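Bench Technician, Desktop Teardown and Refurbishment
Billimow - Priltalia site
Posted in April

Billimow takes in used office computers, tests them, and either returns them to service or strips them for parts. We are hiring bench technicians for the desktop line at our Priltalia site. The position is full time, first shift, 6:30 a.m. to 3:00 p.m., and reports to the bench lead, Eliseo Ponce.

The work

Technicians receive tower and small form factor desktops on a cart, already logged by the front desk. Each unit is opened, inspected, and sorted into one of two streams: rebuild or parts. A technician closes out 27 units on a normal shift.

Duties include:
- Remove side panels, drives, memory, expansion cards and power supplies without damage to latches or clips.
- Record make, model, processor and memory slot layout in the Miranach inventory system.
- Inspect boards for swollen capacitors, burned pads and bent socket pins. Write up the fault by location.
- Clean fans and heatsinks. Replace thermal paste on rebuild units.
- Remove all storage drives and place them in the locked drive cage. Drives are never left in a case overnight.
- Route cables clear of fans before closing a rebuild unit.
- Sort screws by thread. Mixed screws go back to the person who mixed them.

Requirements

Two years of hands-on work with desktop hardware, paid or unpaid. Vocational coursework counts toward one of the two. You must be able to identify common connectors, memory types and processor sockets on sight, and to lift a full tower from cart to bench. Work is done standing. Grounding straps are worn at all times and checked at the start of each shift.

No certification is required. Applicants who hold one should list it. Experience with power supply testing is useful, as is any experience with tool-free drive rails, which make up over half of what we receive.

Pay and terms

Hourly, paid every second week. The first four weeks are a trial period at the full rate. Hand tools, gloves and safety glasses are supplied. Personal screwdrivers are allowed if the tips are not magnetized - please have them checked on the first morning.

Bench test

Applicants who pass the phone screen are invited to a bench test in the Bañuelos building. You will be given a tower with the side panel off and a blank parts sheet. Name the main assemblies, state the order in which you would remove them, then do the removal. There is no bonus for speed.
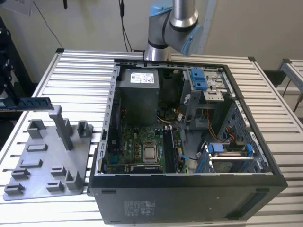 Page 2 of 4

Points are given for correct names, a sensible order, and parts set down where they cannot roll or slide. Latches and retention clips should be released by hand. Prying with a screwdriver costs points, and a broken clip ends the test.

How to apply

Send a resume and a short list of the hardware you have worked on to Apolinar Bermúdez, Hiring, at the Priltalia site. Put "Bench Technician" in the subject line. Cover letters are optional. Applications are read in the order received, and the posting stays open until the positions are filled.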